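Money, Trade and the Import Levy in Itthorpe
Student project report, Economics II
Wubit Feyisa
09/08/2020

1. What I looked at

Question was simple. The town of Itthorpe put a levy on silver coming in from outside, and I wanted to know who ended up paying it. The council said it would be the importers. My guess going in was the savers, meaning the ordinary people who buy small bars and coins and keep them at home.

Scope: retail silver only. No jewelry, no industrial use. I left jewelry out because the stores don't split making charges from metal and I couldn't get the two apart in the time.

2. Background

The levy came in April. Before that there was a flat permit fee and that was it. The stated reason was to keep money in the local economy, which is the usual argument and I have a problem with it. When somebody swaps cash for silver they still own something. It is counted as spending but they think of it as saving. Their money hasn't vanished, it has changed shape.

Two dealers cover most of the retail trade, Dustaveo and Kernanus. Dustaveo brings metal in direct. Kernanus buys from a wholesaler called Yap and adds a margin on top. So the same levy hits at different points and that ended up mattering more than I expected.

3. Method

Price lists from both dealers, before and after. Plus a short survey of buyers, 245 forms handed out at the counters. Four questions only. Wanted more but people don't stop for a long form. 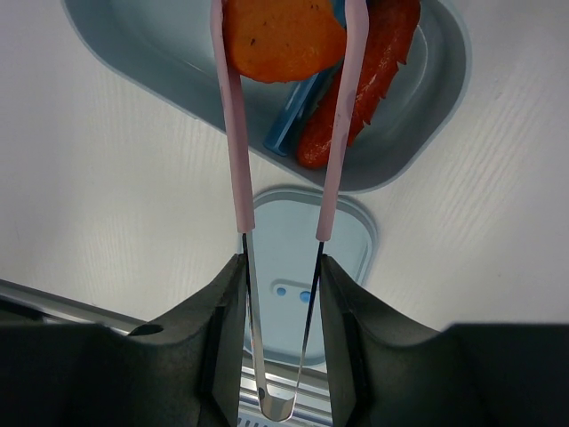
Survey asked: why do you buy, how often, did you buy less after the levy, and where would you put the money otherwise. Left the last one open. Coding those answers took for ever, 18 categories at first, then I merged them down to something usable.

Order size I set at 2,000 in local currency as the cutoff between small and large buyers. That number is mine. Moving it would change the split between groups and I did not test other cutoffs, should have.

4. Results

Dustaveo put its prices up by the full levy. Same week. Kernanus went up slower but got there too, and its margin did not come back down. So the importers are not paying. The buyers are.

Small buyers mostly kept buying, in smaller amounts. Large buyers cut back hard or said they were going elsewhere, some meaning out of town completely. That is the oppposite of what the council wanted.

The open question: most common answer was "nowhere", i.e. cash in the house. Bank deposits came second. Very few named a local business or fund.

5. Problems

Counter survey only reaches people still buying. Anyone who quit is missing, so the fall is probably understated. Also no figures from Yap, they didnt reply, and the wholesale step is a gap in the whole thing. World silver prices moved in the same period and I corrected for it with a plain monthly average, nothing fancier.

6. Next

Get the wholesale numbers. Run the cutoff again at two other levels. Compare with a town that kept the flat fee. Price tables are in the appendix, survey form after that.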